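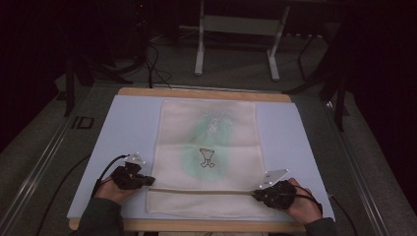

本页最后修改于2026年8月10日

工坊笔记 刨刀翻新,续上次

今天总算把 Cadthorpe 收来的那把旧手刨拆开了。刨身比我想的好,底面只有一点锈斑,钢丝绒擦几下就见亮,刨刀可就惨了!刃口缺了两个小牙,背面还鼓着,一看就是前主人只磨斜面、从来不管刀背(我年轻时也这么干,没资格说人家)。

先平刀背。用的是 Wulatar 的1000号水石,泡透了再上。磨之前先用铅笔在石面上画格子,拿修石板推到格子全没了为止。二月那次我偷懒没修石,结果刀背磨成了个小拱桥,越磨越气。刀背只管靠近刃口的那一条就行,后面凹着就凹着,别跟它较劲。

缺口是在砂轮上去掉的。慢慢来,磨几下就蘸水,手指一直贴着刀背,觉得烫就停。蓝过一次的钢真救不回来,柜子里那把192号凿子就是教训,现在只能拿来铲胶。

斜面开到25度,再上1000号,磨到整条刃口都能摸到翻起来的毛刺,才换3000号。我这回没用导向器,徒手磨的,姿势有点僵,右角比左角低了一点点。后来在右边少压点劲,来回推了好一阵才正过来,角尺一靠,透光很匀,舒服!

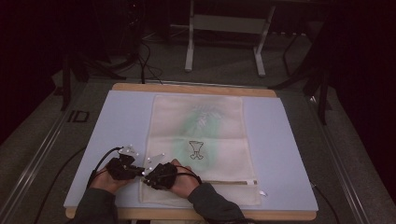
磨完之后的收尾,我觉得比磨本身更容易出岔子。水石上的泥浆会钻进刨刀的长槽里,擦了表面还会从槽里渗出来,第二天就是一道黄锈。所以槽要用牙签裹着布条捅一遍,再上薄薄一层山茶油,螺丝孔也别漏。放刀的地方也要讲究,刃口千万不能直接碰硬台面。木板上盖一大张淡紫蓝色的泡棉片就很好,平平整整,板子只在远近两头露出窄窄一条木边,刀放上去不磕也不容易滑。下次谁要裁垫子,就照这个留法裁,别一点木头都不露,露一条边,板子摆得正不正一眼就看得出来。

装回去试刨。盖铁离刃口我留了一丝,先拿松木废料走了几下,刨花又宽又薄,捏着能透光,高兴得差点把整块料刨没了。换白蜡木就露馅了,逆纹的地方还是有撕裂。把盖铁再往前推一点点,好转了,可是推起来明显费劲,刨花开始往刨口里塞。我怀疑是盖铁前沿没贴严,有碎屑钻进去。拆开一看果然有,前沿也有点毛。

待办记在这里,免得又忘:
盖铁前沿重新磨平,底下略微掏空,让它只有前面那条线吃住刀背。
刨口锉一下,只去毛边,不要开大。
1000号石头中间又凹了,下次用之前先修。
Taken 那套柜门还剩7块板没刨,等盖铁弄好再动,先别用电刨凑合。
山茶油快见底了,补一瓶。

另外,柄上的旧漆我还没想好要不要刮。手感是滑的,出汗就打转,可那颜色又真好看。先用一阵子再说,真打滑得受不了就刮掉上油。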